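Questions about bringing in a clock for repair
17th August
By Sekar Santoso

What kinds of clocks do you take?
Mantel clocks, wall clocks, cuckoo clocks and carriage clocks, as long as they are mechanical. We do not repair watches. Tall case clocks are taken as movement only, so please leave the case at home. If you aren't sure how to get the movement out, call first and we will talk you through it.

Do you work on battery clocks?
Only to replace the whole unit. Most quartz units are sealed and were never meant to be opened. Bring the clock with its hands still on, because the length of the hand shaft decides which unit fits.

Can I just come by, or do I need an appointment?
You can drop a clock off at the Pledow Street counter at any time we are open. Pickups are by appointment. We like to go over the winding and setting with you before you take it home, and that is hard to do when there is a line.

How should I pack it?
Take the pendulum off and wrap it separately. Take out the key. If the clock has weights, mark them left, center and right with masking tape before you unhook them. They often look the same and weigh different amounts. A towel around the case is fine. Please don't use loose foam peanuts, as crumbs of foam get into the train and have to be picked out.

My clock is fully wound and won't run. Did I overwind it?
No. A mainspring that is wound all the way and won't drive the clock is usually held back by old oil or worn pivots. Don't try to let the spring down yourself. A strong spring can break teeth, and it can break fingers.

What does a cleaning include?
The movement is taken apart, cleaned, dried, checked for wear, put back together and oiled. We then run it on a test stand for at least one full winding. Worn bushings are extra and are quoted before we do them.
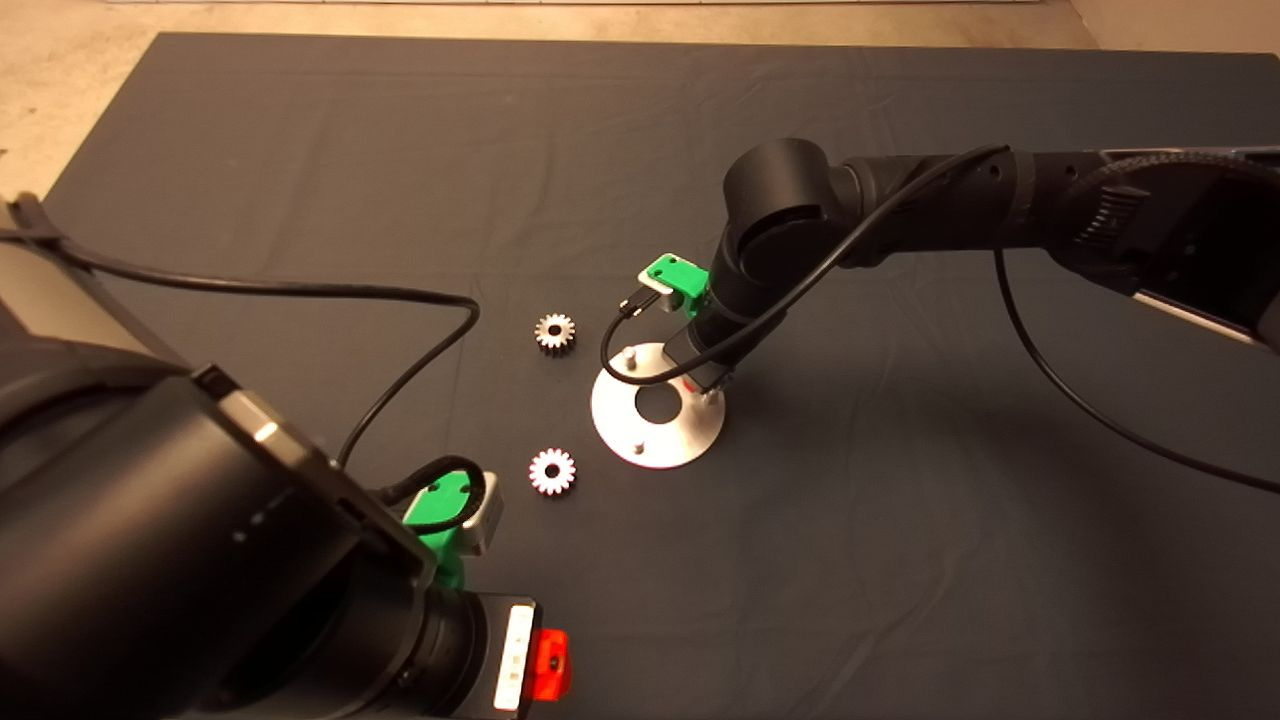

How much will it cost?
A cleaning on a plain time-only movement is $200. Striking and chiming clocks cost more and are priced after we have looked inside. There is no charge for the look. If you decide against the repair, you get the clock back in the state it came in.

Can you get parts for an old clock?
Often. We keep a stock of used movements for parts, and we order springs and suspension pieces from Torkari. Gears with missing teeth can usually be repaired. If a wheel has to be cut new, it goes out to Nugroho and adds 3 weeks to the job.

Will you refinish the case?
We do small glue repairs and will clean the glass. Full refinishing goes to Cultuto, and you would deal with them directly. On older clocks we suggest leaving the finish alone.

How often should a clock be oiled?
Every few years is normal. A clock over a fireplace or in a kitchen needs it sooner. Household spray oil is the wrong thing to use, and we charge extra to remove it.

The clock gains time since I moved it. Is it broken?
Probably not. Check that it is level and listen for an even tick. To slow it down, lower the pendulum bob by turning the nut under it to the left. Make one turn, wait a day, then check again.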